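Winter humidity log, second season
2021-04-24

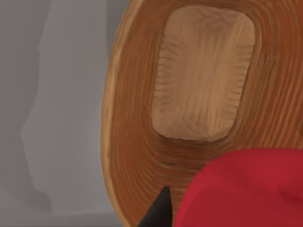
Carved wooden bowl, inner walls and flat bottom.

The heating has been off for most of the past week and the indoor humidity is back above 40 percent without assistance, so I am closing the log for the season. There are 3615 usable readings. The logger was set to one per hour from the last part of October, and there should be more, but the memory card filled in January and I did not check it for a month. The gap falls across the coldest part of the year. I have not interpolated across it.

For anyone who did not read last year's post: the house is in Trindasville, 110 square metres on one level over an unheated crawl space, with ducted gas heat and no central humidifier. The original question was how much water has to be added per day to keep the indoor air at 35 percent relative humidity through the winter, and whether that is worth doing.

Sensors

Three Navov loggers, the same ones as before. One is in the hallway near the return air grille, one is on a bookcase in the living room and one is in the back bedroom with the register closed. All are mounted on inside walls at 1.5 metres.

I checked them with saturated salt solutions before the season and again last night. The method is simple. Put table salt in a jar lid, add enough water to make a wet slush with plenty of undissolved salt, seal it in a container with the sensor and leave it at a constant temperature. The air inside should settle at 75 percent. Magnesium chloride does the same at 33 percent, much closer to where a heated house sits in winter. A single check at 75 percent says very little about how a cheap sensor behaves in the thirties.

Results at the 33 percent point, October check first, last night's second:

Hallway: 34, 35
Living room: 33, 33
Bedroom: 37, 39

The bedroom unit also read high last year and is drifting further in the same direction. I have corrected its readings with a straight line between the two checks. I will replace it before next winter. Give the jars a full day. At six hours one of mine was still moving.

The arithmetic

Relative humidity is a poor quantity for this work and most of the confusion I see in forum threads comes from using it for everything. Convert to grams of water per cubic metre first.

At -20 degrees and 80 percent, outdoor air holds a little under 1 gram per cubic metre. Saturated air at 21 degrees holds a little over 18. Heat the outdoor air without adding water and it arrives at 5 percent. Indoor air at 35 percent and 21 degrees holds 6.4 grams, so every cubic metre that leaks in has to pick up 5.5 grams from somewhere.

The house has a volume of 264 cubic metres. Taking 0.3 air changes per hour, that is 79 cubic metres per hour, 435 grams of water per hour and 10.4 litres per day. Two adults, cooking, showers and a rack of drying clothes supply perhaps half of this. The remainder has to come from the humidifier.

The 0.3 is the weak number. It is an assumption from the age of the windows and the fact that I resealed the attic hatch. Begoña Esteban wrote after last year's post to point out that leakage depends on wind and on the indoor to outdoor temperature difference, and that a single value will underestimate demand on exactly the days that matter. She is correct. I would need a blower door test to do better, and even then it gives leakage at a test pressure which has to be converted by rule of thumb.

Equipment

One Trokberg evaporative unit in the hallway, rated at 700 millilitres per hour on high. That would be 16.8 litres per day, well above the calculated demand. Measured by refilling from a marked jug, it managed 420 on high with a new wick and 260 with the same wick after six weeks. The water here is hard. Soaking the wick in dilute vinegar recovered part of the loss, to 350, and a second soak did nothing useful.

Evaporative units slow down as the room gets more humid, so the rated figure presumably comes from a warm, very dry test room. The manual does not state the conditions. I don't consider the rating dishonest, but it should not be used for sizing.

Energy is a separate matter. The fan draws very little. Evaporation takes 0.68 kilowatt hours per litre, and that heat comes out of the room and is made up by the furnace. At five litres per day it is 3.4 kilowatt hours of gas heat before furnace losses. I had left this out of last year's cost table, and the table was wrong as a result.

Results

Uncontrolled weeks (humidifier off, outdoor mean below -10): hallway 19 to 24 percent.
Controlled weeks, new or cleaned wick: 32 to 36 percent.
Controlled weeks, old wick: 27 to 31 percent.

The bedroom ran 3 points above the hallway after correction. Most of that is temperature. In grams per cubic metre the two are nearly identical, so moisture moves through the house well enough with doors open and there is no case for a second unit.

Condensation formed on the lower edge of the north windows whenever outdoor temperature was below -22 and the indoor figure was above 33. I would treat that as the practical ceiling. On the coldest nights I now turn the unit down to hold 28 and accept it.

Wood

This was the original reason for measuring. At 35 percent and room temperature, wood settles near 7 percent moisture content. At 22 percent it settles near 5. In August it would be heading for 11 or 12 if the damp spells lasted long enough. The swing across the year is therefore mostly a summer problem, and winter control removes only the bottom of it. The floor gaps in the living room opened to 1.2 millimetres this winter against 1.9 last winter, measured with feeler gauges at the same five boards. Bowls and cutting boards I now keep in the lower cupboard away from the register.

For next season

Replace the bedroom logger. Change the wick every four weeks and stop trying to rescue old ones. Larger memory card, or check the existing one. Move the hallway sensor further from the humidifier, as nine of the readings show short spikes that I attribute to the fan being pointed at it.

The corrected data file is available by email. Last year's cost table has been replaced in the original post.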